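Home Browse Issues Authors Contact Next article

4. Handles and the way a bag gets put down

4.1 What the diaries said

Most of what we know about household bags comes from the supermarket end, i.e. how many are sold, how many come back. Much less on where they live once indoors. The diaries from Florkside (61 households, 10 weeks, kept mainly by whoever did the weekly shop) go some way to fixing that, though they are patchy and the December pages are thin. People were busy. Several stopped writing altogether and then started again in a diferent pen.

Still, one thing comes up over and over. Handles. Not the size of the bag, not what it is made of. Households wrote about handles getting caught on door knobs, handles slipping off the shoulder, handles that flop into the bag so you fish about for them with a hand full of keys. Thin flat webbing was disliked for heavy loads ("cuts in", "leaves a line"). Thick rope was liked for carrying and disliked for storage. Same household, same bag, often the same page.

Sisay coded the entries, Sheehan re-coded a share of them blind, disagreements talked through afterwards over the phone. Three groups were kept in the end: carrying, parking, putting away. Parking was our word and not the diarists', it means the bag is down but not finished with. On a chair, a worktop, the bottom stair. Parked bags were the ones people grumbled about most.

4.2 Parking

A parked bag is half open and half loaded and its handles are wherever they fell. With flat straps they fall outwards and lie against the side. With rope it varies. Rope has some spring in it, more so when new, and a loop can stay up for a good while before it leans. Two loops leaning towards each other will cross. Diarists called this "tangled" but there is hardly ever a knot, only one strand lying over another, and it comes apart with a pull. The annoyance seems to be in having to look. A flat strap can be found by feel, a crossed pair of ropes less so, and one diarist in Linville wrote that she always picks up one loop and tips the lot out.

Canvas adds to this. It holds a crease and will stand part way up by itself, then slump to whichever side is heavier. The opening goes with it and so do the handles. We had no code for slumping in the first round and had to go back for it, which cost us most of a month.

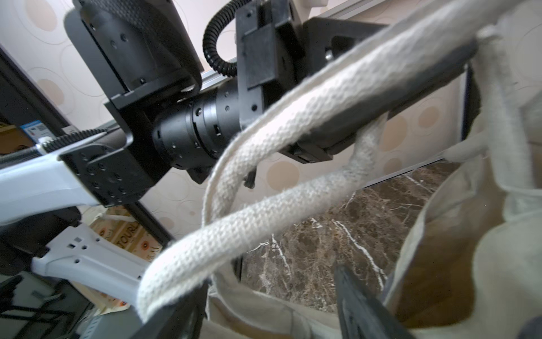
Figure 3. Off-white canvas tote with thick braided cream rope handle, the strands overlapping.

Does a crossed handle make people less likely to use the bag again?

Going by the diaries it made little odds, as bags grumbled about in the parking entries were taken out again as often as the rest, and what kept a bag at home was being put away somewhere out of sight.

4.3 Putting away

The shortest group of entries and the dullest to code. Bags inside bags, mostly. The Molta households used a hook by the door where they had one; Hepburn households, mostly smaller flats, used the cupboard under the sink. Rope handles were pushed down inside the bag before folding, and more than one person wrote that they sprang back out. Folding canvas flat was rare after the first fortnight. See Section 5 for hooks, and for the two households who gave up and kept evrything in the car.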